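Grukodberg Umum Hard Oil for Indoor Wood
User guide, section 5: First treatment of worktops and floors
Text revised 13 May 2021

5.1 Before you begin

Please read the whole section one time before you open the tin. The work is not difficult, but after the oil is on the wood you have limited time, and it is not comfortable to read instructions with oily gloves.

Umum Hard Oil is supplied in a tin of 1,000 ml. In the box you find also the Stirden applicator pad, two white cloths and a wooden stirring stick. The brown bottle with the Kravets label is the cleaner. It must not be mixed with the oil.

The room must be heated as on a normal day. Do not use the oil if the tin was stored below 5 °C. In such a case let it stand in the warm room until the next day, then stir well.

CAUTION: Cloths that are wet with oil can catch fire by themselves. Put them in a bucket of water directly after use, and later spread them flat outdoors to dry. Do not leave a folded or crumpled cloth in the bin, also not for a short time.

5.2 Protecting the parts you do not want to oil
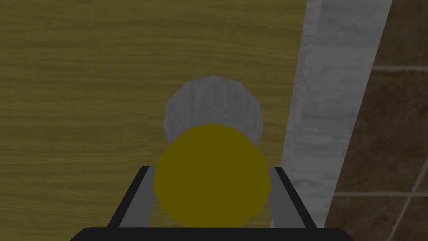 Oil goes into every open material that it meets, and natural stone is an open material too, even when it feels quite closed under the hand. A drop which stays on pale stone for one evening can leave a yellow shadow, and our cleaner will not take it out. Look therefore for all places where the wood ends and something else begins. Where a worktop has marble along its side, as here, the edge between the two is crisp enough to follow with tape. Lay the tape on the stone and keep it tight to the wood. Notice that the edge may run at a slant, so use several short pieces and do not pull one long piece around.

1. Clean the stone with a damp cloth and let it dry.
2. Apply the tape. Press it down with a thumbnail along the side which faces the wood.
3. Cover the rest of the stone with paper and fix the paper to the tape.
4. Check handles, taps and sockets nearby. Cover these too if you work with a full pad.

Note: Use painter's tape with low stick. Strong parcel tape can lift the sealing of polished stone.

5.3 Oiling a worktop

1. Clean the wood with the Kravets cleaner, one cap in a bucket of lukewarm water. Wring the cloth out strongly.
2. Let the wood dry overnight.
3. Sand lightly, always with the grain. Remove the dust with a vacuum cleaner and then with a dry cloth.
4. Stir the oil for 5 minutes. The solid parts lie at the bottom, and if you do not bring them up the last third of the tin will be much darker than the first.
5. Pour a small quantity on the pad, never directly on the wood.
6. Spread the oil thinly along the grain, from the back to the front.
7. Wait until the wood has a dull look in some places. Give a little more oil only to these places.
8. Wipe off everything that remains on the surface. The wood should feel nearly dry under the cloth.
9. Remove the tape while the oil is still fresh. Pull it slowly, and away from the wood.

A surface that is sticky on the next morning has received too much oil. This is the most frequent question at our service desk. Take a cloth with a few drops of fresh oil, rub the sticky part until it becomes soft, and wipe it dry. The fresh oil dissolves the old.

5.4 Oiling a floor

A floor is treated in the same manner, but you must plan your way out. Begin at the wall which is farthest from the door and work backwards. Do not leave an island in the middle — you will see the border of it for years when the light comes in low.

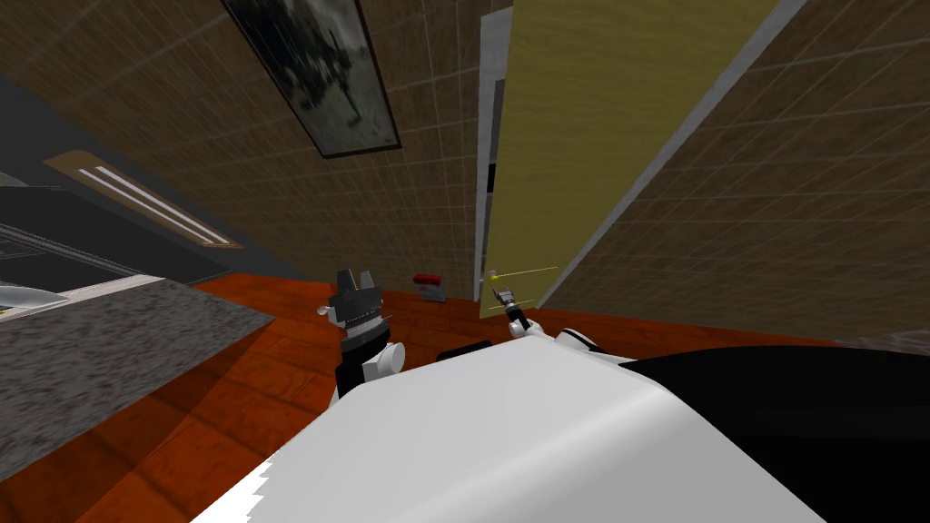
Figure 2. Wooden floor in an orange tone, with the door.

Work in strips of two or three boards, and finish each strip over its whole length before you take the next one. If you must stop, stop at the joint between two boards.

1. Ask a second person to wipe while you spread. On a big floor one person alone will be too slow.
2. Wear clean socks or soft shoes without a dark sole.
3. Open the windows a little, but avoid strong draught, which brings dust.
4. Write a note for the outside of the door, so that other people in the house know.

CAUTION: An oiled floor is slippery until it is wiped. Keep children and animals out of the room.

5.5 Drying and first use

Let the wood dry for 2 days before you put heavy things on it. You may walk on a floor in socks earlier, but carpets must wait longer, because the oil needs air to become hard.

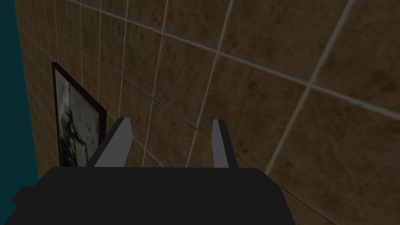 During this time do not clean with water. If something is spilled, lift it with a dry paper and do not rub. A light smell of oil is normal in the first days and goes away faster with an open window.

A second coat is needed only when the wood still looks thirsty after drying. Oak is mostly content with one. Beech and pine often want two, and on these woods the second coat uses much less oil.

Close the tin firmly and store it upright. If a skin has formed on the oil, cut it out with a knife and take it away in one piece. Do not stir it in.

Questions about this section: Dorothy Mottram, Customer Service, Grukodberg. Please have the batch number ready. It is printed on the bottom of the tin.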